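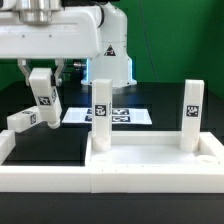 What does Pruva do?

Pruva is the planner inside Silen. You give it a start pose and a goal pose, and it hands back a path that doesn't run through the furniture. Control is a separate process, and the two speak as little as possible.

Why did my plan fail with "no path in 2,580 tries"?

Usually the goal sits inside something the planner believes is solid. Turn on the collision view before you write to us. If the goal is truly free, raise the limit and go get coffee.

The tag pose flips back and forth. Is that a bug?

It's geometry. A flat square seen nearly head-on has two answers that fit almost equally well, and the solver likes both. Set pose_memory to 12 and it will stick with its last opinion – a habit we discourage in people.

Can I use Skuresum for calibration?

Yes, from the August release on. Older versions saved the camera transform backwards, with great confidence.

Do I need to recalibrate if I bump the camera?

Yes. Also if you only bumped it a little.

How fast does the control loop run?

At 100 Hz by default. You can ask for more, and the log will tell you how that went.

Where did Sabatier go?

It was our old simulator bridge. It now lives in the tools folder, unsupported and well rested.

Last updated 27 March 2024

2,194 shares

This site uses cookies. Accept | Manage settings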